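A thread about my grandmother's recipe box, and what I've learned in a winter of trying to cook my way through it. Get a cup of something warm, I do go on.
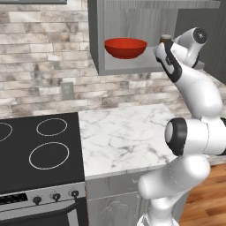
**1/**
My grandmother kept 579 recipe cards in a tin that once held crackers. I know the number because she wrote it on the lid in pencil, crossing out the old total every time she added one. The last crossed-out number is 560, so she must have had quite a burst at the end and not bothered with the ones in between.

**2/**
The cards came to me in May, after my aunt moved to a smaller place. I put them on a shelf and was a little afraid of them all summer. Then the first cold night came along and I wanted her bean soup so badly that I got the tin down and sat on the floor with it until midnight.

**3/**
Friends, there is no bean soup card. There are four cards for pickled beets, and they don't agree with each other at all!

**4/**
What she did write down was mostly other people's food. "Mrs. Delorme's plum cake." "Busisiwe Mthembu, cornbread, the GOOD one." Her own cooking she just knew, I guess, and it never crossed her mind that it might need a card.

**5/**
So I called everybody. My cousin Marek Danko remembered a bay leaf and a ham bone. My aunt said absolutely no ham bone, it was smoked paprika, and where did Marek get that idea. They are both very sure and I love them both — I have now made it each way.

**6/**
The paprika one is closer. It still wants something sour at the end. A spoonful of the juice from a jar of pickles got me most of the way there, and I stood at the stove eating it out of the ladle.

**7/**
A few things about old cards, if you have a tin of your own. "Butter the size of an egg" is four tablespoons, give or take your egg. A "slow oven" is 300 degrees or so. "Flour to make it right" means call your aunt.

**8/**
Wing-sze Tai asked how I'm storing them. I copied out the stained ones by hand first, because the pencil is getting faint, and the originals are in plain envelopes sorted the way she had them. Her order makes no sense to me (fudge is next to liver) but I'm leaving it alone.

**9/**
Plum cake report, for those who asked last week: it sank in the middle. I filled the dip with sour cream and Kai-wen had two slices, so I'm calling it dinner party food. Next time I'll use the smaller pan and give it another ten minutes.

**10/**
I've started a card for the soup. It's in pen, it has both versions on it, and I put Marek's name next to the ham bone so he can't say I left him out. I changed the lid to 580 — in pencil, like she did.

**11/**
If anyone's family made a beet pickle with caraway AND clove, please write to me. Card number three says "as usual" where the vinegar amount should be, and I have a whole bag of beets in the fridge.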